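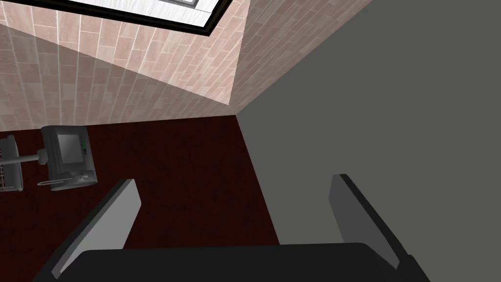
안시 등급 추정치에 비교성 기록을 의무화해야 한다

변광성 안시 관측 보고서에서 가장 자주 비어 있는 칸은 비교성 칸이다. 게스탐 관측 모임의 공개 목록에는 현재 2,321건의 추정치가 올라 있는데, 이 가운데 546건은 등급과 시각만 있고 어떤 별과 비교했는지가 적혀 있지 않다. 나는 이 자료를 광도 곡선에서 제외해야 한다고 본다. 삭제하자는 말은 아니다. 별도 표로 옮기고, 주기 분석에는 쓰지 말자는 것이다.

안시 추정은 상대 측정이다. 관측자는 대상보다 조금 밝은 별과 조금 어두운 별을 하나씩 골라 그 사이를 눈으로 나눈다. 따라서 결과값은 비교성의 등급에 종속된다. 성도가 개정되어 비교성의 등급이 바뀌면 추정치도 다시 계산해야 하는데, 비교성이 기록되어 있지 않으면 재계산이 불가능하다. 남는 것은 출처를 추적할 수 없는 소수점 첫째 자리 숫자뿐이다.

색의 문제도 있다. 적색 장주기 변광성을 청백색 비교성과 견주면 개인차가 커진다. 붉은 별은 오래 응시할수록 밝게 느껴지고, 그 정도는 관측자마다 다르다. 비교성을 알면 적어도 계통 오차의 방향은 짐작할 수 있다. 모르면 산포로 처리할 수밖에 없고, 진폭이 작은 별에서는 그 산포가 신호를 덮는다.

반론은 주로 입문자의 부담에 관한 것이다. 양식이 복잡하면 보고가 줄어든다는 주장인데, 모룸 지부의 경우는 그렇지 않았다. 모룸은 7월부터 비교성 두 개와 성도 번호를 필수 항목으로 바꾸었고, 이후 접수된 416건에 누락이 한 건도 없다. 보고 건수도 전년 같은 기간보다 줄지 않았다. 현장에서 야장에 두 글자를 더 적는 데 걸리는 시간은 암적응에 드는 시간에 비하면 무시할 만하다.

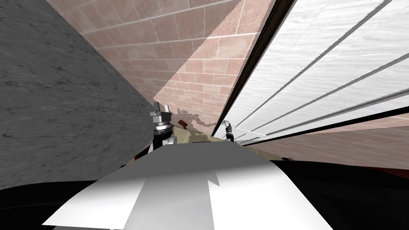
솔랑주 서덜랜드는 의견이 다르다. 비교성이 없는 자료라도 극대 시각을 잡는 데는 쓸 수 있으며, 진폭이 5등급을 넘는 미라형이라면 0.3등급의 계통 오차는 큰 문제가 되지 않는다는 것이다. 오래된 야장일수록 비교성 표기가 드물기 때문에 일괄 제외는 과거 자료에 불리하다고도 지적했다.

극대 시각에 관한 부분은 받아들인다. 미라형에 한해 예외 표시를 붙여 쓰면 된다. 그러나 반규칙 변광성까지 같은 논리를 확장할 수는 없다. 진폭이 1등급 안팎인 별에서 0.3등급은 곡선의 형태를 바꾼다. 과거 야장은 당시 사용한 성도를 확인할 수 있으면 비교성을 어느 정도 복원할 수 있고, 그 작업은 분석 전에 해야 한다.

입력 양식의 수정은 간단하다. 비교성 칸이 비어 있으면 제출되지 않게 하고, 성도 번호는 직접 입력 대신 목록에서 고르게 한다. 구름, 월광, 저고도 표시는 지금처럼 선택 항목으로 두어도 된다.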